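Print this page | E-mail this page

The March Fault: Your Questions, My Answers
Posted in March by Laurențiu Lungu, Wiltberg bench robotics

I've had the same handful of e-mails over and over since word got out that our two-arm setup dropped its right arm in the middle of a job. So I'm putting the answers in one place (and yes, I'm copying half of this from my own replies).

What happened, in plain words?

The right arm was on its way back up from placing a block when the elbow stopped holding. It sagged for a moment, then went limp and came down gripper first onto the table. It wasn't a dramatic crash, more of a tired flop, but it pushed a bunch of blocks out of place and I jumped about a foot.

The left arm kept going! That's the part that bothers me most. It finished its move as if its partner was fine, and only stopped when I hit the button.

Was anybody hurt?

No. I was standing at the side with my hands in my pockets. But ten minutes earlier I'd been leaning right over the table to straighten a block, with both arms powered, because I was being lazy. I've stopped doing that.

Is it the motor?

That was my first guess too, and I wasted most of an afternoon on it. The motor is fine. It was the cable. On these arms it isn't buried inside the links, it hangs in a loop on the outside, and on the right arm it runs over the elbow. Every time the elbow folds up tight, the cable gets a little tug where it goes over the joint. Do that enough times and one of the wires inside starts to let go. With the arm straight it works perfectly, so of course every test I did with the arm straight came back clean.

I found it by wiggling. Elbow bent, arm held up with my other hand and the joint power limited, I pushed the cable gently back and forth and watched the error log fill up.

Why didn't the software catch it?

It sort of did. The log from that run has 81 dropped messages from the elbow joint before the big one. The Mapplebeck controller we use shrugs off a dropped message and tries again, which is great for a random hiccup and terrible for a cable that's dying. The limit for calling it a real fault was set at 100 in a run. I set that number myself, ages ago, and I couldn't tell you why. It's 12 now, and when either arm trips, both of them stop.

Can't I just look at the lights on the grippers?

Please don't rely on them. I did, for way too long. The light tells you the gripper has power and thinks it's okay, and it knows nothing about the elbow.

Our usual job for these arms is spelling words with alphabet blocks: pick from the scatter, line them up on the open part of the table. It's also what I now use for checking a repair, since it makes the arms reach and lower a lot. Four letters into a word, with the right gripper down low near the row, you'd see a green light on each arm, same as ever.

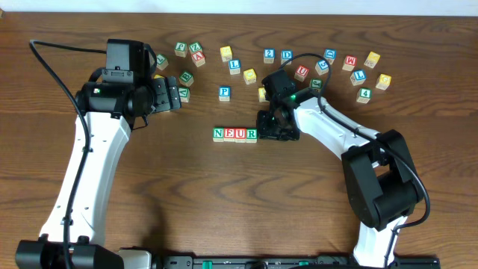

What should I check on my own arms?

Power off first, all the way off, and support the arm before you do (they fall when the power goes). Then run your fingers along the cable from the gripper down and feel for a flat or soft spot, especially where it crosses the elbow. Fold the joint up by hand as far as it goes. If the cable gets tight before the joint stops, you have the same problem I had.

After that, power up and run something boring for a while with an empty gripper and nobody within reach. I did almost 200 cycles before I trusted mine again.

Did you replace the cable or just move it?

Both. New cable, a bigger loop, and I moved the tie so nothing pulls at the fold. My first try had the loop so big it snagged on the other arm, so don't get carried away.

Does this affect the Grunside arms too?

I don't know. Those run the cable differently and I don't own one. If you've got one and it's doing something weird, send me the log.

When does the Jomard demo happen?

Once both arms have gone two full weeks without a single dropped message from either elbow. The left one got a new cable as well, even though it never complained, and I'm still waiting on a spare for the shelf.

Print this page | E-mail this page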